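Two fingers or three? Comparing grippers in simulation – speaker notes
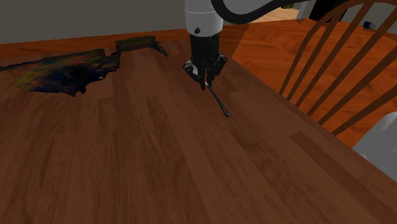 Nyberg, July

Good morning, and thank you for coming. My name is Yaqin Tang. The work was done together with Dionysis Lambrakis, who wrote the controller.

Slide 1. The render is from our Skument scene. The gripper has two short fingers and it holds a thin black rod, with the tip very near the table. Please keep this rod in mind, I will come back to it.

Slide 2. What we compared. The Lonine gripper with two fingers, and the Stedach with three. Same arm, same controller, same table. We made 2,329 trials in total. (Say slowly.)

Slide 3. Why a rod? A cube is too kind to a gripper. With a thin rod, a small error of angle at the fingers becomes a large error at the tip. We measured at the tip only.

Slide 4. Results. The Lonine let the rod turn in the fingers in 97 trials. For the Stedach it was 188. I was surprised, and Dionysis checked the contact settings again before he believed me. The third finger often arrived late and pushed the rod to one side – show the plot here, not the table of numbers.

Slide 5. Limits. Friction in simulation is a guess. We used one value for all surfaces, and a real rod will bend a little. We did not model this.

Slide 6. Next step is the same test on the real arm, with softer finger pads. If somebody asks about camera position, go to backup slide 2.

Questions – leave five minutes.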